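Household Automation Working Group
Minutes of the December meeting, Fikton building, second floor

Start: 4:00 p.m.
Attending: delegates from Jetberg, Lecomte and Wollik, plus the Fikton host team
Minutes of the previous meeting were accepted with one spelling correction.

1. Chore list

The group went back over the list of household and shop-floor chores begun in the fall. It now has 20 entries, each marked "ready," "partly" or "not yet." Wollik asked that "partly" be defined before the list goes to members. Agreed: a chore is "partly" ready if a machine can do it with a person standing by to step in.

Floor cleaning stays at "ready." Folding laundry stays at "not yet." Jetberg wanted shelf restocking moved up to "ready," but Lecomte objected that its own store still has staff straightening boxes by hand. Left at "partly."

2. Putting away produce
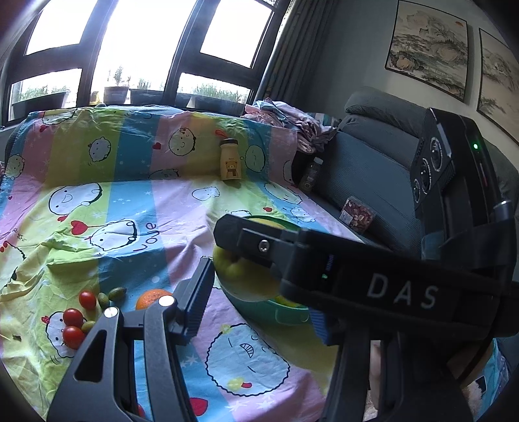
Lecomte questioned whether sorting fruit and vegetables should be one entry or several. Its view was that size and firmness change the job too much for a single mark. Cherry tomatoes and an orange on a soft, wrinkled cloth call for a different grip from a large round fruit in a basin, and a machine tuned for one may do badly with the other. Fikton added that a kitchen counter is flat and a bed or couch is not, so the surface should be written down as well. Agreed to split the entry by item size and to add a column for surface.

Jetberg reported 2117 logged attempts at moving single items into a container. Of these, 239 needed a person to finish the job. Wollik said the figure is fair for a home but too high for a packing line, where each stop holds up the next station.
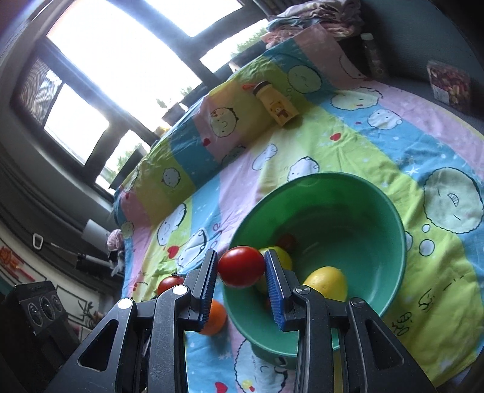 There was some discussion of what counts as an attempt. Jetberg counts from first contact with the item. Wollik counts from the start of the reach, so the two sets of results can't be compared at present. Both will send their written rules to Fikton.

3. Shop-floor trial

Wollik's trial will run for 4 weeks at its smaller site. Night shift is left out for now. Lecomte asked to see the safety sheet first.

4. Actions

Fikton: revise the chore list and circulate it.
Jetberg and Wollik: send counting rules.
Wollik: send safety sheet to Lecomte.

Meeting closed at 5:35 p.m. Next meeting at Lecomte, same start time.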